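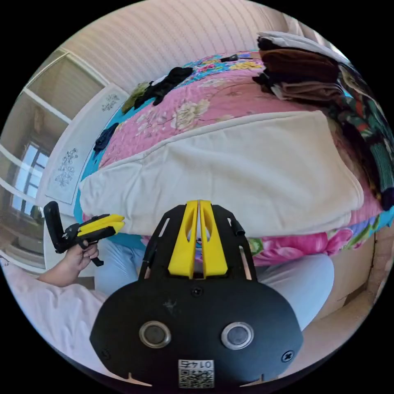

Hola, Nektarios:

Te escribo el informe de avance del proyecto Lesska (2020-12-03), un poco más largo que el de septiembre porque esta vez sí hay bastante que contar. De las 300 sesiones de doblado y recogida de ropa que pactamos con Stollis llevamos entregadas 277, y de esas hay 53 que tengo que revisar otra vez porque el etiquetado quedó a medias. Culpa mía, cambié la plantilla a mitad de mes y no avisé bien.

Lo que más me preguntabas era cómo lo lleva el equipo de lavandería de Owino. Pues mejor de lo que yo pensaba, ¡la verdad! Al principio había recelo - normal, les dijimos que sus manos iban a enseñar a una máquina - y en la primera reunión casi todo fueron preguntas sobre turnos y contratos. Ahora doblan con las pinzas por la mañana y por la tarde vuelven a su puesto de siempre, y varias me han pedido hacer más horas de grabación.
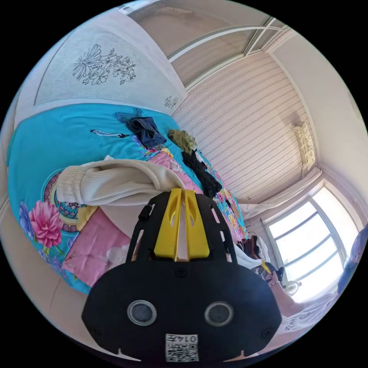 Eso sí, las prendas de punto y los vaqueros les llevan mucho más tiempo que a mano, y con dos dedos no hay quien coja una manga como la cogerían ellas (palabras suyas, y bastante más fuertes). También se quejan de la muñeca al final de la sesión. He acortado los turnos de grabación y he pedido a Cenau un mango más ligero, todavía sin respuesta.

En cuanto al puesto nuevo, el de supervisión de la línea de doblado, me gustaría que saliera de la propia plantilla. Hay dos compañeras interesadas y les vendría bien un curso pagado antes de que llegue el primer brazo. Necesito tu visto bueno para mover 200 euros de la partida de material a formación, ¿lo ves posible?

Las sesiones que faltan las grabamos este mes. Te mando la hoja de horas en cuanto la cierre.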